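Hendia HG-2 Two-Finger Gripper, Textured Pads

Parallel gripper for small bench arms. Light outer finger bodies with black textured pads on the inner faces. Supplied with 2 pad sets and a wrist adapter. Pads can be changed without taking the fingers off.
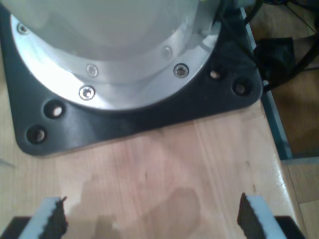 HG-2 fingers open over a wooden bench, arm base on black mounting plate.

We compared the HG-2 with the Mendetti smooth-pad model on the same arm, using 23 household items. The Hendia pads held glossy packaging better. The Mendetti left fewer marks on soft foam.

Fits Jandska arms. For Montecinos controllers, order the cable kit separately.

Price: $1,148
Page updated 6 Jul 2022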